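Mobile Robots, Lab Handout 4: Dining Room Run
Brostton section, 12 September 2023

Your robot will find the plate in a lit lab. Everyone's does. This week it tries in a dim room, with one kitchen light on behind the table.

1. Set exposure by hand. Auto will fall in love with the kitchen and forget the table.
2. Log 200 readings before you move anything.
3. Keep speed at 9 percent - the chairs have won every meeting so far.
4. A dark cloth on a gray table is one surface to you and a cliff to your depth filter. Plan for it.
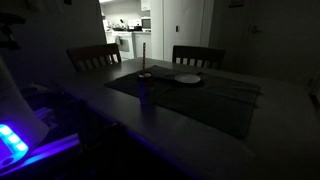 Tuulikki Vuorinen asked whether raising the gain would do instead of step 1. Try it, and hand in the noise plot with your apology.

Reports: 75 lines at most.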